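Bed Linen Day at the Hirano Guest Rooms

Welcome to our little gallery! Every September we go through all the bedding, room by room, and pull out whatever has gone thin or faded (there is always more of it than I expect). Ingegerd Forsberg and I spent a Sunday on it, with a long stop for coffee and one small argument over pillowcases, and I had a lovely time.

We started with the larger bedroom, the one with the tall padded headboard that I still love after all these years. Sage green under periwinkle blue may sound like a funny pair, but I think they look so restful together, creases and all.

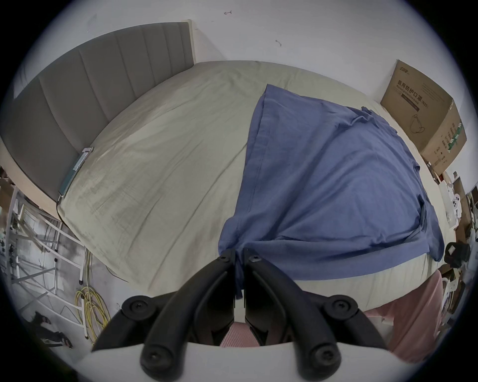
Kumiko Murakami wrote to say that she always pulls the top corners straight first and only then goes down to the foot, and that blue over green reminds her of hydrangeas. What a nice thought! I've tried her way on two beds now, and I'm slowly getting the hang of it, though my old habit of starting wherever I happen to be standing is hard to shake.

Pictures of the smaller rooms will go up once Kohei Ikeda has finished the curtains there. The old sheets are being cut up for dust cloths in the meantime, and if you'd like a bundle, just ask at the front desk.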